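## 4. Levelling and first fill

Complete this section before connecting the Dullo bench humidifier to mains power. Allow the unit to reach room temperature first if it has been stored below 5 °C.
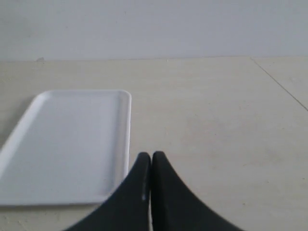
1. Place the unit on a level surface, at least 80 mm from any wall. Turn the front feet clockwise to raise them.
2. Remove the lid and lift out the wick cartridge by its centre tab.
3. Fill the reservoir with demineralised water to the lower line (27 on the moulded scale). Do not fill through the grille.
4. Refit the cartridge with the grey seal facing down. It seats with a click.
5. Wait some 34 minutes for the wick to saturate. The fan will not start while the wick sensor reads dry.
6. Connect power and hold MODE until the display shows the current humidity.

**Caution:** Disconnect power before removing the lid. Water in the fan housing voids the warranty.

**Note:** Units sold through Wistport before July have the older Cellus cartridge, which has no centre tab. Lift these by both ends.

### 4.1 Colour of the status light

- Green: normal operation
- Amber: reservoir low
- Red, flashing: sensor fault, code 31. Refit the cartridge and repeat step 5.

If the fault remains, contact Nnaji Service, attention Iresha Ranasinghe, quoting the serial number under the lid.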